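## 3. The Surface and Its Contents

Most of what has been written on small-object tidying concerns drawers. The present section concerns what happens before the drawer, when the things are still out.
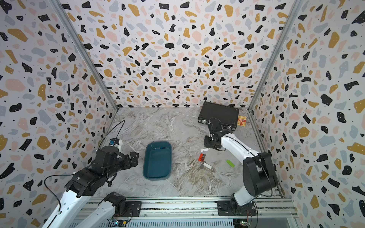
### 3.1 Materials

**Figure 1.** Flash drives, tray and briefcase on the marbled surface, before sorting. The red-and-cream box is in the back corner, against the end of the case.

The items in Figure 1 belong to the class we call *minor stationery of uncertain content*. A stapler announces what it is for and whether it is empty. A flash drive announces only its colour, and leaves its owner to remember whether the white one held the tax returns or the wedding speech. Two of the drives in the figure are white. We consider this a fair reflection of the national stock.

The tray is dark teal, with rounded corners and a raised rim, and is plainly larger than its intended load requires. Gamage (the retailer who supplied the trays used throughout the study) offered a smaller size at a lower price, and the first author regrets in print that he did not take it. An oversized tray has one merit, in that things can be dropped into it from a modest height by people who are thinking about lunch. It has the matching fault that a tray with room to spare will not keep that room for long. In the office part of the study, trays of this size collected up to 116 foreign objects over the observation period, among them a door handle.

The briefcase is a black hard-shell model with small silver latches. Briefcases were included at the insistence of the second author, Nimal Gazi, who holds that any account of where people put things must deal with the container they used to carry and have not yet thrown away. The first author's view was that no one under fifty owned one. We settled the matter by asking, and the first author has withdrawn the remark.

The small box printed in red is treated as furniture. It was not to be sorted, opened or moved, and participants were told so. Several moved it.

### 3.2 The surface

Earlier layouts used a plain white worktop, which made everything easy to find and so told us very little. Real desks are busy. The floor of the layout in Figure 1 is a grey-and-white marble look with swirling veins, some of them brown or beige, and the panels behind carry a terrazzo print in black, mustard, pink and a pale blue-grey. Against that company a lime-green flash drive still holds its own. A white one on grey-and-white marble does less well, and a small grey piece lying beside it does worse.

We had expected objections to the decoration. Only one participant in the Clalonby group mentioned it, to ask where she could buy the panels.

Nam-gil Jeon, who chose both patterns, has asked us to note that they were selected to differ in scale. The veins run long and wander; the flecks are short and stay where they are. A sorter looking down meets mainly the first, and a sorter glancing up towards the briefcase meets the second. Whether this change of backdrop costs any time is taken up in Section 5, where the answer is less exciting than the question.

### 3.3 Placement

Items were scattered by hand. Early attempts at true randomness, using printed coordinates, produced arrangements that no person would ever leave on a desk, with drives spaced like chess pieces after a polite game. A hand scatter leans towards clusters. It also leans towards diagonals, for reasons that we suspect have to do with wrists. We allowed both tendencies to stand and recorded each layout before anyone touched it.

Two rules applied in all layouts of this type:

1. The tray starts empty.
2. The briefcase starts in a back corner, lid upwards.

The second rule caused more discussion than the first. A case in the middle of the surface becomes an obstacle, and people organise their whole effort around it. Put in the corner, it becomes a temptation. In the pilot, 10 sorters ignored the tray altogether and tried to put everything in the briefcase, on the grounds that it had a lid. Their instructions had said "put the small items away", and we were obliged to admit that they had done so. The wording was changed to "put the small items in the tray" before the main study began in October.

### 3.4 What counts as tidy

Here the authors differ, and the difference is reported because it affected the scoring.

Under the strict reading (Jeon), a layout is tidy when every small item is inside the rim of the tray and nothing else has shifted. Under the generous reading (Gazi), it is tidy when a person coming into the room would not sigh. The strict reading is easier to score. The generous one agrees far better with what the participants said about their own results, and Gazi has pointed this out at each of our meetings.

We adopted the strict reading for all 500 layouts and applied the generous one to a subset of 86, with judges drawn from the Clidero reading room, where standards are high and sighing is common. Items resting on the rim were scored as outside under the strict reading. The judges, left to themselves, scored them as "nearly", a category we had not provided and later had to.

The grey piece needs a separate note. It is a small rectangular thing, it lies among the drives, and it has been scored as a small item like the rest. Participants were free to ask what it was. Those who asked were told to use their judgement, and most of them put it in the tray with everything else, although a few set it down beside the briefcase with some care, as one does with a part that may turn out to matter.

### 3.5 Limits of the layout

Loose flash drives are a dwindling nuisance. A reviewer of an earlier draft proposed that we use charging cables, and we did try. The cables tangled during the scatter and again during the sorting, and the session notes for that afternoon were judged unsuitable for publication. The drives have the advantage of staying separate when put down. They are rigid and brightly coloured in the main, and they can be dropped without apology.

The layout has no paper in it, and most real desks have little else. It also has no mug. Gazi regards the missing mug as the most serious weakness of the study and has drafted a follow-up, under the working title Drirnix, in which it is the only object that may not be moved.

Finally, a tray on an otherwise sparse surface is a strong hint. Sorters who would leave five drives beside a keyboard for a year will put them in an empty tray almost at once. The effect was present in every group and is examined in Section 4, along with the timings and the matter of the door handle.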